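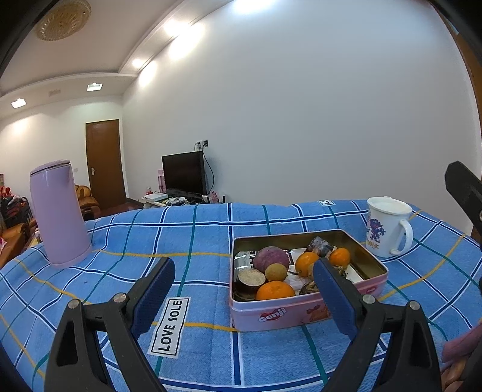

An open tin on the blue plaid tablecloth.

Tea swap moves to Sunday afternoons

The Jodside tea swap will meet on Sunday afternoons starting in January. Doors open at 2 and the tables are cleared by 4:30. The weekday evening session has ended. Attendance had dropped since the bus schedule changed, and most people who filled out the fall survey asked for a weekend time.

The swap works the same way it always has. Bring any tea you bought and did not get through, in its original package or in a clean jar with a label. Write down the name of the tea, the month you opened it, and whether it has caffeine. Leave it on the long table and take home something of similar size. Loose leaf and bags are both fine. We can't accept homemade herbal blends unless every ingredient is listed. Two members have nut allergies and one reacts badly to chamomile.

Tassanee Panyasiri is running the sign-in desk again. If you have not been before, give her your name and she will show you where things go. There is no fee. The jar by the door pays for milk, sugar and paper towels.

Storing tea at home

Several people asked about storage after the last session, when a good oolong came in smelling strongly of curry powder. Yi-chun Mok put together these notes.

Tea goes flat from air, light, heat and damp, and it picks up smells from whatever is next to it. A cupboard away from the stove is a good place. The shelf over the kettle is a bad one, and it is where most of us keep it. Glass jars look nice but need to be kept in the dark.

Any tin with a close-fitting lid will do, including one that came with cookies or candy in it. Wash it in warm water with a little dish soap, dry it with a towel, then leave it open overnight. If it still smells of what was in it, put in a spoonful of baking soda for a day or two and wipe it out. Keep the tea in its inner bag if it has one. Smoked teas need a tin of their own – the smell does not come out.

Black tea keeps for up to 2 years if it is sealed. Green tea is better used within a year, and sooner once opened. Matcha should go in the refrigerator and be finished in a couple of months. Old tea is safe to drink if it has stayed dry. It just tastes of less.

Kettle fund

The fund stands at almost $1,000. The goal is $2,000, enough for two large electric urns and the new outlet they need along the back wall. Bram Stevens has a quote from Hermans for the wiring and will bring it to the next session for anyone who wants to read it. The old urn leaks at the tap, so please keep the tray under it.

Other notes

Meifang Gu will give a short talk on brewing in a lidded cup at the February swap. Space at her table is limited to eight people. Sign up at the desk.

We now own 32 matching cups, thanks to a donation from Ukis. Please hand wash them. The dishwasher takes off the glaze.

A green wool scarf and a pair of reading glasses were left behind in the fall. Mayuree Inthanon has both.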